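The blur gate, or how I lost most of June

8/25/26

I have been rewriting the piece of our perception code that decides which head camera images are worth believing. Simone Amaral calls it the bouncer. In the repo it is still called quality_check_old_2, a name I chose and will be defending for years.

The original version took one sharpness score for the whole image and compared it to a threshold. Set it low and you get pose estimates on soup. Set it high and the planner, which we call Solia, waits politely for a clean picture while the head keeps turning. Then it times out and blames me in the log.

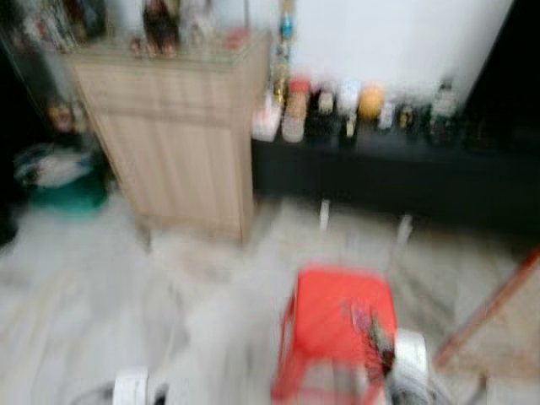

Mid-turn. The red stool survives, more or less.

The detector was happy to call the stool in images like that one, and I was happy to let it, until I looked at where it put the edges. A big red blob is easy to name and hard to measure. So the gate now answers two questions: can we say what it is, and can we say where it is. Naming gets a loose limit. Position gets a strict one, scored per box, and anything that fails falls back on the last good pose for up to 14 images.

I tested it on 742 hand-labeled images. Labeling them took longer than writing the code – it always does, and I always schedule it the other way around.
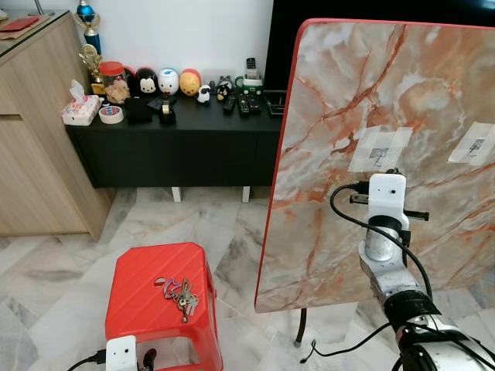 Small things are still a mess. Per-box scoring punishes anything shiny or patterned, so keys do badly, and a marble pattern looks wonderfully sharp to the scorer no matter what is in front of it. Simone wants to mask the background first. I want to go home. We'll probably mask the background first.

Next up is the timeout itself, currently 4 seconds, a number I found in a comment that says "temporary."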